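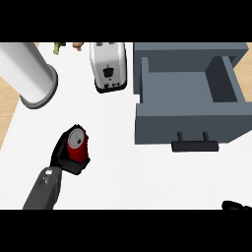 Re-sealing a white worktop, which product and how long to wait?

Hello everybody. I moved in August to a flat where the kitchen worktop was treated by the former tenant with something oily, I do not know what. The surface has become dull near the sink and it takes stains from tea and turmeric very quickly. I want to clean it well and then put a new sealer. My kitchen is laid out very much like this one, a white countertop with a light wooden floor beside it, so I am also afraid that the sealer will drip on the planks and leave marks. The landlord says the top is stone, but he is not sure which stone. In the shop they offered me Cetex and Ledent, and both labels say "for all stone", which does not help me much. My questions are:

How do I find out if the old treatment is still in the stone?
Must I remove it before I put the new one?
How long do I have to keep the kitchen closed? We are 3 persons and we cook every day.

Thank you in advance, and excuse my English please.

Shirin Kazemi
12 Jun 2021

2 answers

Jalali
Dear Shirin, I had the same trouble in my last flat, so I write what I did and you can compare.

First make the water test. Put a spoon of water on the dull place and another on a place far from the sink, where the top still looks good. Leave both for 40 minutes and wipe. If the stone has become darker under the water, the sealer is gone there and you can treat it. If the water stays like a bead and the colour is the same, the old treatment still works and a new one will not go in. It will only dry on the top and become sticky. I made this mistake one time and I needed a whole weekend to take it off again.

For removing the old oil, do not use vinegar or lemon, even if you read it in many places. If your stone is marble or another soft one, the acid will eat the shine and this cannot be repaired with a sealer. I used a neutral stone cleaner, two times, with a soft white cloth (a coloured cloth can give its colour to the stone). After the cleaning leave the top to dry for one night at least, with the window open.

Then the sealer. Try it first in a corner, behind the kettle or where you keep the bread. Put a thin layer, wait as long as the bottle says, and wipe away everything that did not go in. People are often afraid to wipe too much, but the part which stays on the surface is of no use. For your floor, take an old bed sheet and fix it with painter's tape to the front of the cupboards, so that it hangs down and covers the planks also. Newspaper is not so good, the liquid goes through.

About the cooking, I did one half of the top in the evening and the other half on the next evening. In this way we could always make tea and something simple. Keep food away from the treated half until the time written on the bottle has passed.

I have no experience with Cetex. Ledent I used, and it was fine for me, but it smells strong on the first day.

Bisell
just do the water test and buy the cheaper one, they are all the same. mine was ok for years. Put gloves

Shirin Kazemi
Thank you both. I made the test this morning. Near the sink it went dark very quickly, and beside the cooker the water stayed like a bead. So I understand that I treat only the side of the sink? Or will there be a line in the middle afterwards?

Jalali
Clean everything, then make the test again beside the cooker. Perhaps it was only grease from cooking that kept the water out. If it still stays like a bead, treat only the sink side and wipe the border well with a dry cloth. In my case I could not see any line.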